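### 4. Matchmaking and early exit in mobile fighting games

The second part of our study concerns how players of *Luvico*, a mobile fighting game with two touch buttons, leave a match before it is finished. Gourlay and Paterson have argued that early exit is mainly caused by slow connections. We wanted to test this claim with players who use the same network.
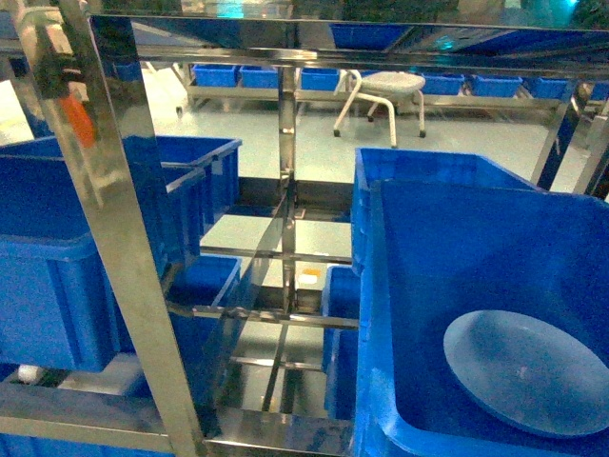 **Figure 4.** Blue plastic bins on a polished steel rack.

We recruited 169 players in Cowie and Dutthorpe. Each of them played 50 matches in the month of April, on their own phone, against opponents chosen by the game. A match was counted as an early exit when one player closed the game before the second round. Matches which ended by a low battery were removed by hand by the second author.

The skill rating in *Luvico* starts at 2,000 for every new player. This makes the first matches very unequal, and in our data most early exits come from this period.
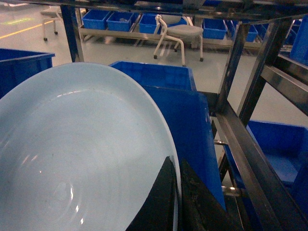 After the rating becomes stable, early exits are seen mostly when the same opponent is met again within a short time. Moffat (personal communication) observed a similar pattern in *Gornen*, although that game permits teams of four and the comparison must be made with care.

In the interviews, the players were asked to explain their exits in their own words. One exchange with Lindsay, our interviewer, is given in full.
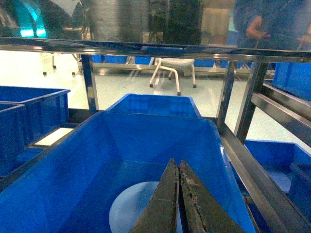

*Why did you leave the match after the first round?*

*I had lost to the same fighter twice already, and I wanted a different opponent.*

Answers of this type were frequent, and slow connection was mentioned less often than we expected.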